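Westik yellow sorting bins, set of four — my review
Reviewed by Juwita Wibisono, Jun 10, 2026 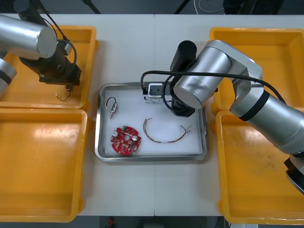
I bought these bins in November for sorting small electronic parts, and I have used them almost every day after that. Before, I kept everything in old biscuit tins and I lost many things. My favourite way to work is with a steel tray in the middle, a white sheet on its floor, and the yellow bins on both sides of it. The white sheet is my best advice to anybody, as small parts in a dark colour are much easier to find on it.

The good points first. The rims are raised, so parts do not jump out when I drop them from a little height. The corners are rounded and I can wipe them clean in one move. Also the yellow is a cheerful colour — my colleague Bence Barta says too cheerful, but he borrows them.

Now the less good. The floor is glossy, and under a strong lamp it reflects into my eyes. It also takes scuffs quite soon. They don't disturb the work, but a new bin beside an old one looks like a different product. I would like to have lids too, and Westik does not sell them.

I paid 35 dollars for the set and the delivery took 3 days. I would buy it again, maybe in grey if they make it.

Four stars out of five.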